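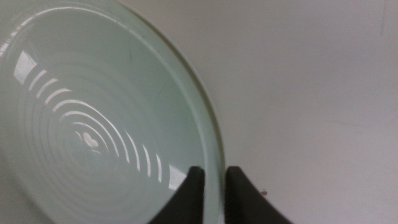

**Equipment planning: gripper fingers and spares for the second cell**

The request for a second handling cell went in with the November budget round, and several people have asked why the finger and spares line has grown while the arm line has not. The short answer is that the arm is bought once and the fingers are bought repeatedly. The figures below are the ones used in the request.

Glazed and glass-like dishes are the hardest items on our list to hold. The rim is the only sensible place to grip a shallow dish, with one finger inside the lip and one outside, and the contact area is small. A thick, rounded rim makes it smaller still. Most of the wear on the first cell has been at the fingertips, on the inner faces, and it shows up as slip long before it is visible.

Mi-kyung Lim went through the maintenance log for the first cell and found that a pair of tips lasted 18 working days on average when the work was mainly dishes. On cartons and soft packs the same tips lasted 56. The original budget assumed one figure for everything, taken from the carton work, and was therefore short from the first quarter onwards.

**What is being requested**

- One arm, same model as the first cell, so that the teaching files and mounting plate can be shared.
- One Plimex two-finger gripper with wrist camera bracket.
- 40 pairs of tips, held as common stock for both cells.
- One spare wrist camera and two spare cables. Cable failures stopped the first cell more often than any other fault.
- 30 hours of fitting and commissioning time, charged to the project and not to the general maintenance code.

Two suppliers were asked to quote for the tips. Grolik quoted the lower unit price but would only supply full boxes with a long lead time. Cliremix was dearer per pair, with smaller boxes and delivery within the week. Wael El Sherbiny has proposed splitting the order: the bulk from Grolik at the start of the year, with a call-off arrangement at Cliremix for shortages. Purchasing has accepted this in principle – the terms of the call-off are still being drafted.

**Softer tips**

There was a suggestion to move to a softer tip material for dishes only. Softer tips mark the glaze less and need a lower closing force. They also wear faster and pick up grit from the table surface, which then scratches whatever is gripped next. A trial of two materials is planned on the first cell before any of the tip budget is committed. If the softer material is chosen, the number of pairs will need to be revised upwards and the request resubmitted for that line only.

**Not included**

A suction tool was considered and left out. Ribbed or ringed interiors do not seal well under a standard cup, and the cups that cope with them need a larger vacuum pump than the one installed. The Morsy tool changer has also been deferred. It would save time when switching between dishes and cartons, but the two cells together should allow one to be kept on each type of work, and the changer can be added later without altering the mounting plate.

Table coverings, lighting and guarding are in the building budget and should be raised there. Anyone who wants items added to the dish list for the tip trial should send rim thickness, outside diameter and weight to Mi-kyung before the trial starts. Items without a measured rim thickness will be held over to the next round.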